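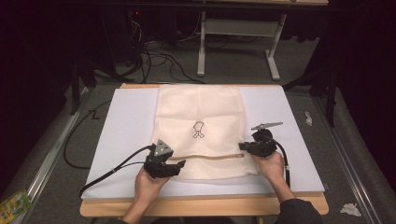

**amirul_r:** Wax won't fix that. If the coil has separated from the tape, lubricant just lets the slider pass over the gap faster. Squeeze the slider first and see if the teeth mesh behind it.

**Narkier** wrote:
> Rub a candle along it and run it back and forth 30 times.

I've done this on coil zips for years and it works for most of them. The OP said it sticks at the same place each time. To me that's friction.

**amirul_r:** Sticking at one place is a bent coil loop. Friction would be along the whole length. Look at it with a magnifier before putting anything on it.

**heo_j:** OP here. It's a size 3 nylon coil, sewn in with a straight stitch, no stop at the closed end, only a bar tack. It sticks and then opens behind the slider. Washed at 30 degrees, never tumble dried.

**Narkier:** Opening behind the slider wasn't in your first post. In that case I agree with Amirul, the slider has spread.

**amirul_r:** Flat-nosed pliers, one side of the slider at a time, on the rear end where the two channels are. Very small squeeze, test, repeat. Don't touch the front or you will crack the post between the two halves. Pot metal has no give in it.

**stesley:** Disagree with pliers on size 3. The sliders cost pennies and I have broken more than I've saved. Unpick the bar tack, slide the old one off, put a new one on, sew the tack again. I buy them in bags of 200.

**Narkier:** Not everyone wants 199 spare sliders.

**stesley:** They're sold singly as well. Match the number on the back of the old one, and get coil, not moulded. A moulded slider of the same number will go on and then skip.

**heo_j:** No number on the back. Is there a way to measure?

**Joon-young Seol:** Close the zip and measure across the coil in mm with calipers, teeth only, no tape. On a size 3 you should read a bit over 4. The number isn't the width in mm, whatever the packet says - see post 979 in the sizing thread.

**heo_j:** 4.2. Will try the pliers first and order one slider in case.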